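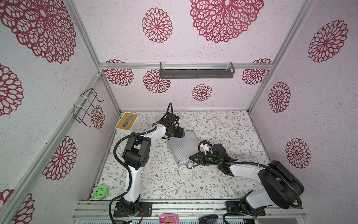 Clilham Match Events is a set of hand-entered records from amateur football matches in the Clilham district league, covering the men's and women's divisions. It holds 3351 events, one per row, in a single CSV file. The colours in the charts folder are a pale pink background with burgundy marks, much like the rosette wallpaper on the walls in the picture, and they can be changed in the settings file. Version 2 was put together by Sverre Brekke and Gunnel Dahlgren and was last updated on 11 August 2024.

What is in the file

Each row is a goal, a card, a substitution or a penalty. Throw-ins, corners and offsides are left out. Shots were recorded in version 1 but the two of us disagreed too often on what counted as a shot, so the column has been dropped.

match_id – the league's own number for the fixture
minute – minute of play, as written on the referee's card
added – minutes of added time, blank if none
team – home or away
event – goal, own_goal, yellow, red, sub, pen_scored, pen_missed
shirt – shirt number, blank if it was not recorded
source – card, scorebook or both

Player names are not included. Clubs are listed in clubs.csv with their home ground and the colour of their first kit. Adevine and Skjelbred shared a ground until April, so the venue column is the same for both before then.

How it was collected

Referees' cards were typed up first, then checked against the home club's scorebook where there was one. If the two had different minutes, we kept the referee's. If they had a different scorer, the shirt number was left blank and the source set to both. Rindard did not keep a scorebook for most of the season and nearly all of its home matches rely on the card alone.

Known problems

Substitutions are under-reported. Around 400 rows have no shirt number, mostly subs in the second half.

Four matches were abandoned. Their events are in the file up to the point where play stopped, and they are marked in matches.csv with status = abandoned. Leave them out if you are working out league tables.

Own goals are listed under the team that benefited. This changed from version 1, where they were under the team of the player who touched the ball last, so old scripts will give the wrong score.

Added time in the first half is patchy. Some referees wrote 47 and some wrote 45+2. We have converted the ones we could be sure of – the rest are as written.

Use

Free for any non-commercial purpose, including club websites and school work. Please credit the Clilham Match Events set and say which version you used. Corrections are welcome, with the match_id and a photo of the scorebook page if you have it. Send them to Gunnel for the women's division and Sverre for the men's.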